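December 2, 2018
By the Zulton Procurement Group

4.2 Simulation before purchase

The equipment plan set aside 4,000 dollars for end effectors and 700 for mounting hardware. Before either line was released, each candidate gripper was run through 175 simulated tabletop trials. The object set mixed thin, flat items with irregular ones – the latter drove most of the cost differences.

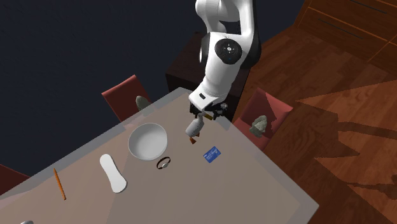
Zulton Procurement Group
Equipment planning, Stoltinero project

Figure 3. Simulated tabletop trial with the gripper directly above a bird-like figurine. Bowl, watch, card and pencil also on the table.

Trials in which the arm reached a joint limit were logged separately, 41 in all. These bear on stand height and not on gripper choice, and were charged to the mounting line – see Section 4.3.

12 shares | 3 comments

Related items
Voltero: lease or buy for small labs
Mizuno bench: July cost review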